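3. Collecte des démonstrations

3.1 Cadre du projet

Le travail présenté ici a été mené dans le cadre de l'atelier de manipulation de l'école Trurmont, ouvert aux étudiants de deuxième année de master. Le projet, nommé Nirkia, demandait à chaque groupe de constituer un jeu de démonstrations, d'entraîner une politique par imitation, puis de l'évaluer sur le bras Kelmendi du laboratoire. L'encadrement était assuré par Engelbert Bühler ; Damian Nowicki a coordonné les séances d'enregistrement et rédigé le protocole suivi par les groupes.

Les démonstrations ont été enregistrées à l'aide d'une pince tenue à la main, équipée d'une caméra. Ce choix a permis aux étudiants de travailler sans mobiliser le bras, dont l'accès était limité à un créneau par groupe jusqu'en juin. La tâche retenue consiste à saisir une petite pièce posée sur un plan de travail, à la soulever et à la déposer dans un bac.

3.2 Position de départ et ouverture des mâchoires

Chaque épisode commence mâchoires ouvertes, la pince orientée vers le plan. Cette convention n'avait pas été fixée lors des premières séances, et certains groupes démarraient l'enregistrement avec la pince déjà refermée sur la pièce. Les épisodes concernés ont été écartés, car ils ne contenaient pas la phase d'approche que la politique devait apprendre.

La figure 1 montre la pince ouverte au-dessus d'un plan en bois clair. L'espace entre les deux doigts est libre et laisse voir le veinage du bois, qui forme une arche au centre. Les doigts projettent sur la surface des ombres diffuses. Nous avons conservé ce type de vue dans les données d'entraînement : l'ombre varie avec l'éclairage, et les modèles entraînés uniquement sous lumière constante se sont montrés moins stables lors des essais.

L'état des garnitures a également été relevé. Sur la figure, le bord supérieur de celle de gauche paraît légèrement effiloché, et un brin fin dépasse de celle de droite vers l'intérieur. Le protocole prévoit de noter ces défauts dans le carnet de séance, sans interrompre l'enregistrement tant que la prise reste possible.

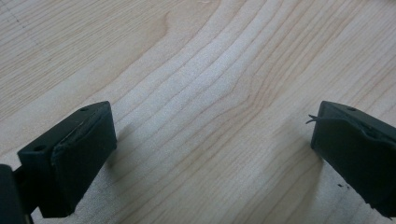
Figure 1. Pince tenue à la main, mâchoires ouvertes, vue par la caméra embarquée.

3.3 Tri et annotation

À l'issue des séances, 1 178 épisodes avaient été enregistrés. Un premier tri a porté sur la durée, la position de départ et la présence d'une dépose complète. Un second, fait à la main par deux étudiants d'un groupe différent de celui qui avait enregistré, a permis d'écarter les gestes hésitants et les reprises multiples. Le jeu final compte 699 épisodes. En cas de désaccord entre les deux annotateurs, l'épisode était revu avec D. Nowicki ; 101 épisodes ont suivi cette procédure.

Les annotations ont été saisies dans l'outil Truso, développé par une promotion précédente. Elles comprennent l'instant de fermeture des mâchoires, l'instant de dépose et un champ libre. Ce dernier a été rempli de manière très inégale selon les groupes et n'a pas été exploité dans la suite.

3.4 Évaluation sur le bras

Chaque politique a été évaluée sur 50 essais, avec des positions de la pièce tirées au hasard dans une zone tracée sur le plan. Un essai est compté comme réussi si la pièce se trouve dans le bac à la fin du temps imparti, quel que soit le nombre de tentatives de saisie. Les essais interrompus par l'arrêt d'urgence sont comptés comme des échecs. Les résultats par groupe sont donnés en section 4.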